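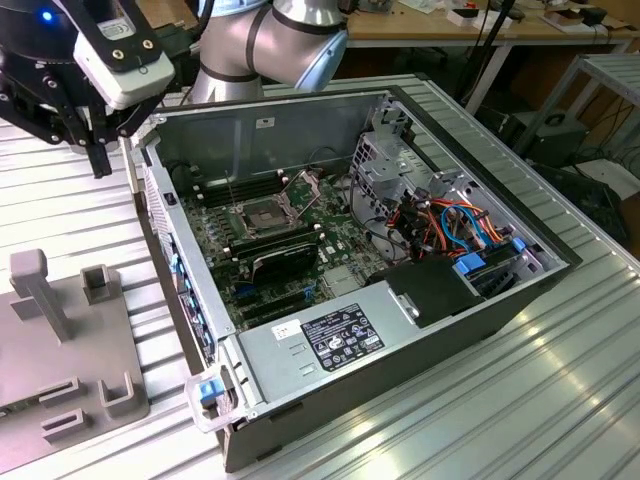 Old towers: worth saving?

vimness_flyer
Okay, I've caught the bug! Picked up an old tower at the Hartley tip shop on Friday for 6 bucks and I'm having the best time with it. Cleaned the fans, put in a spare drive, and my daughter's already got her favourite games on it. Who else is rescuing these things?

stenley88
Love this. I've done 3 for the neighbours and they all get used every day. Check the little battery on the board too, mine were all flat (the clock kept going back to midnight).

Tiltia_Tess
Great fun, but I wouldn't call it a saving. My old one chewed through so much power that I swapped it for a mini PC the size of a paperback. Quieter as well!

vimness_flyer
Fair, but she's only on it an hour after school. Can't see that hurting the bill much?

stenley88
Agree with vimness. And you can get into a tower! Try changing anything in those tiny boxes, half of it's soldered down.

Tiltia_Tess
Mine takes normal memory, took me ten minutes with one screwdriver. We'll have to disagree :)

gumleaf_greg
Don't bin the dead ones either. The Stenley depot takes the lot, cables and all. What colour's the case, vimness? My lad painted his bright orange and it looks brilliant.

454 comments | 1,304 shares
Contact us | Back to top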